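Prirnell Community Kitchen – Monthly Safety Checklist, August

Completed before opening, 6 a.m. Items marked OK need no action.

Entrance and storage
Fire door closes on its own – OK
Extinguisher pin and tag in place – OK
Dry store shelving fixed to wall – loose. Bottom bracket on the left unit has pulled out. Reported to Gill Maintenance.
Boxes kept 6 inches off the floor – OK, except flour. Moved during inspection.

Cold storage
Walk-in cooler at or below 40 F – OK
Door seal – split near the lower hinge. Still closing. Order a new one from Drodico and recheck next month.
Thermometer inside each unit – missing from the small freezer.

Counters and prep areas
Surfaces free of chips and open joints – OK. Seams between stone sections should be checked by hand as well as by eye, and any gap a fingernail can catch in gets written up. Produce is washed before it goes on a clean board.

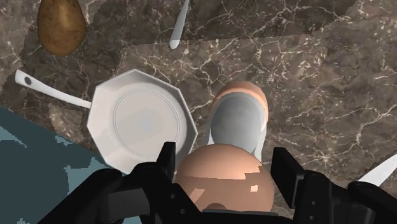 Marble countertop with frying pan and potato.

Sinks and water
Hand sink stocked with soap and towels – towels out, refilled.
Drain under prep sink – slow. Cleared with a hand snake. Check again in two weeks.

Cooking line
Gas shutoff reachable – OK, but the tall cart was parked in front of it. Cart now stays by the back wall.
Hood filters – greasy. Send for cleaning with the Fisance pickup.
Chicken cooked and held at correct temperatures – log sheets complete. Hot holding read 155 F at the last entry.

Open items carried forward: shelf bracket, door seal, freezer thermometer, hood filters.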